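From: Carolina Vieira
To: storage list
Subject: Re: Tray labels at Pranby
23rd October

Nouhaila El Ouafi wrote:
> The Dorby labels lift at the corners after a wash.
> Do we reprint all 2000 or change the adhesive?

Change the adhesive. The Prata stock held for 20 washes in May.
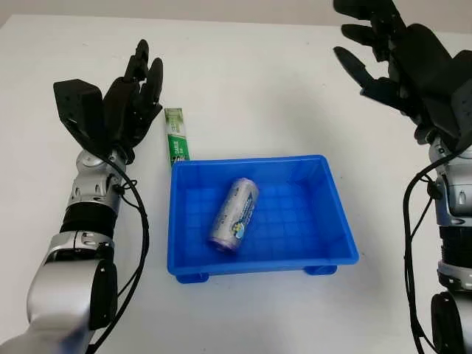
Does the old stock need to be scrapped? Keep it for cardboard, where it sticks well enough.

Position matters as much as glue. Labels go on a flat outer face, clear of the rim. The blue tray has walls that flare slightly, so a long label should be applied from the middle outwards.

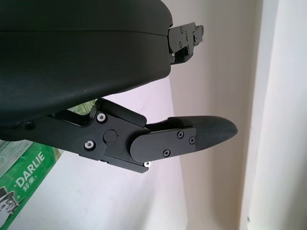

Print contrast is a separate fault. Nerar's ribbon fades on matt stock, and batch 1463 was unreadable after 11 washes. Small dark text would be equally hard to find on a smooth matt black housing, so use white stock there.

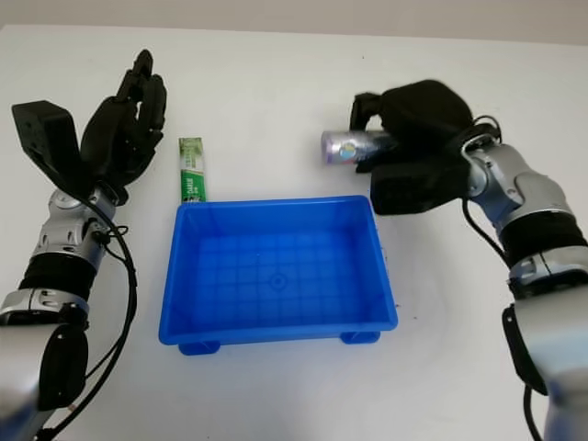
Part numbers should stay off the inside faces. The grid moulded into the tray floor leaves a label very little to grip. I will send the revised template to Pranby once the adhesive is confirmed.

Carolina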